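Bedroom corner, May, 14:30

Changed the bed today. The grey fitted sheet now covers the whole mattress and hangs down at the near side, but it still makes wrinkles in the middle. I pulled it 2 times and they came back. Emiko thinks the sheet is one size too big – I will measure it when the bed is free. The wash was 60 minutes on the warm program.

Pillows stay side by side against the headboard, and the white basket stays at the head of the bed. The plush toys go from the bed to the basket at the end of each round. 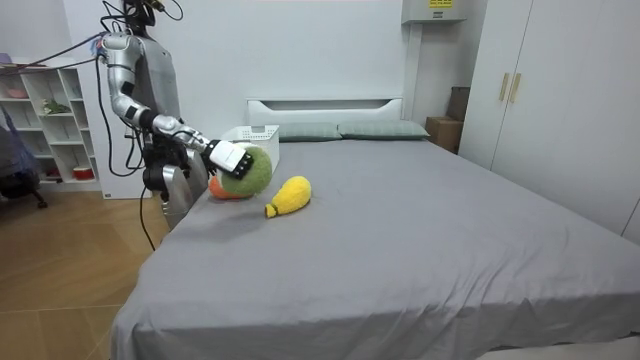 Bed with green ball, orange and yellow toys, basket behind.

The yellow one we call "pear" in the list, although Yae Wada writes "squash". Please use one word! Katsuhiko asked for the order number of the pillows, it is Storkano 763. To do: second sheet from the cupboard, ask Beverley for smaller size.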